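The Sayce Procedure

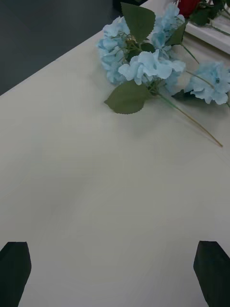 The hydrangea, with the gripper open. Fistcombe robotics club, trial 12.

Trial 12 began with the stem at an angle the planner did not favor. Mererid Rees entered this in the log under Conditions and left Remarks blank.

The task sheet allowed 30 seconds per flower. Roses had been solved in April. A rose has one head on one stem, and the grasp point can be computed from the head. The hydrangea had several heads and leaves wide enough to be taken for separate objects. The segmentation code, which the club called Sayce after the street where Rhiannon Wogan had written most of it, returned a different center on each run.

"Read me the confidence," said Rhiannon.

"Low on the blossoms. Lower on the leaf."

"Which leaf?"

"The flat one. It thinks the flat one is a second flower."

Rhiannon changed a threshold and saved the file under a new name. She had 3350 labeled images on the drive, and her grandmother's funeral arrangements were in the folder beside them. She had opened the wrong folder twice that week. The florist's order form listed hydrangea, blue, and gave a price per stem.

Widad Hakim held the stop button. The club rules required one member to hold it at all times and to do nothing else. Widad had held it for most of the term and had come to know the arm by sound. The elbow joint clicked before a fast move. The wrist did not click at all.

"Ready," said Widad.

"Running."

The arm descended. Sayce placed the grasp point on the bare stem, a short distance above the cut end, where a person would have put it. Mererid wrote down the coordinates. The fingers closed and the force reading rose to 3 newtons and held.

"Lift," said Rhiannon, although the lift was automatic.

The stem came up. The heads did not come with it at first. They hung, turned, and swung under the gripper, and the arm waited for the oscillation to settle, as it had been told to. The wait was a fixed value. Rhiannon had set it by guesswork in the first week and had never gone back to it.

Mererid stopped the timer when the flower was down in the tray.

"Over," she said. "By the length of the wait."

"Take the wait out, then," said Widad.

Rhiannon opened the file. The line was near the bottom, with a comment she had written beside it: let it finish moving. She put the cursor at the end of the line and left it there.

"Log it as a fail," she said. "We'll run it again with the wait in."

Mererid logged it. Widad moved her thumb back to the button.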